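Household Task Assessors – paid, part-time, Vurnside

Kolev is looking for people who do their own housework and have opinions about it. We are testing how far machines can get with ordinary kitchen and laundry chores, and we need assessors to watch the attempts, score them and tell us where the machine's idea of "done" differs from theirs. No technical background is asked for. People who have cooked for a family, cleaned for a living or worked in a shop or canteen are very welcome to apply.

The work is based at our building on Ronley Road in Vurnside. Some of it is done at a desk, looking at simulated kitchens on a screen, and some of it is done in our test flat, where the same tasks are tried with real cupboards and real crockery. Most assessors do both.

What you would be doing

You will be given a batch of attempts and a scoring sheet. A typical batch covers one chore: opening an appliance, moving dishes from the counter to a cupboard, wiping a surface, folding towels, restocking a shelf. For each attempt you mark whether the job was finished, whether anything was knocked or dropped, and whether you would have had to step in. There is a box for comments and we do read it.

We started with a list of 374 chores collected from households in the Clillomgate area. Many of them break down into the same few movements, and doors come up again and again. A microwave door, a fridge door and a cupboard door all have to be taken hold of in the right place and pulled the right way, and the reheating or the putting away can't begin until that has happened.
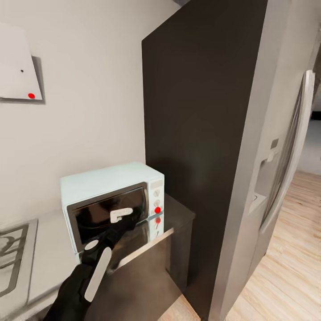 Can a machine do the housework yet?
Parts of it. In our own trials machines manage single steps much better than whole chores, and they do better in a kitchen they have met before than in a new one. A person is still needed to judge the result, and that is the job we are advertising.

Later in the contract you may be asked to carry out the same chores yourself in the test flat while a colleague times you. This gives us something fair to compare against. You can say no to this part and it will not affect your pay.

Hours and pay

Sessions run from 9.30 in the morning to 1 in the afternoon. You would do two a week, on days agreed with you beforehand. The fee is £50 a session, paid monthly, and there is a further £50 for the training session. Bus fares within Vurnside are refunded if you keep the tickets. The first contract starts in May and lasts twelve weeks – we expect to extend some of them, but we can't promise this.

Who can apply

You must be 18 or over and have the right to work in the UK. You should be comfortable reading from a screen for an hour at a time, with breaks. Good written English helps with the comments box, though spelling is not marked. The test flat is on the ground floor with level access, and the desks can be raised or lowered. If you would need other changes, mention them when you apply and we will sort them out before your first session.

We are keen to hear from left-handed people, people with limited grip and people who live alone. The last group of assessors had very few of any of these, and it showed in the scores.

You can't apply if you or someone in your household works for a maker of domestic appliances.

How to apply

Write to Selvaraj Wanigasekara, Assessor Recruitment, Kolev, 549 Ronley Road, Vurnside. One page is enough. Tell us which chores you do most often, which one you would hand over to a machine first, and which one you would keep. There is no form and we don't need a CV. Please quote reference 922 and give a phone number and a time of day when it is convenient to ring.

We will phone everyone on the shortlist for a short chat, then invite people in for a trial batch, which takes an hour and is paid at £15. Letters arriving after the end of April will be held for the autumn group unless you ask us not to keep them.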